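Electronics Assembly > Unit 3: The Workbench
Last updated: 2019-10-05
By the Lunde Technical Texts staff

CHAPTER 9
Sorting Parts Before Assembly

Most mistakes in small assembly work begin before anyone picks up a tool. A wire goes into the wrong bin, or a board is set down on top of another board and a part gets bent. At the Gilgate plant, inspectors went through 3,756 finished units in September and sent back 204. Many of those had the right parts in the wrong place.

This chapter covers how a bench is laid out for sorting. We use open, shallow bins because a worker can see the bottom of each one from a normal standing position. Wire pieces and circuit boards go in separate bins. Paper stays in a tray of its own - never under the parts.

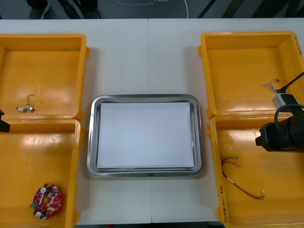

9.1 Choosing a Bin

A bin should be wide enough to reach into without tipping it. Rounded rims are easier on the wrists over a long shift. Color matters less than keeping to one system. The Okik bins used in our exercises hold up to 20 small boards laid flat, but you should stop well short of that - boards that overlap can scratch each other.

Before you start Exercise 1, wipe out each bin and check the corners for loose terminals.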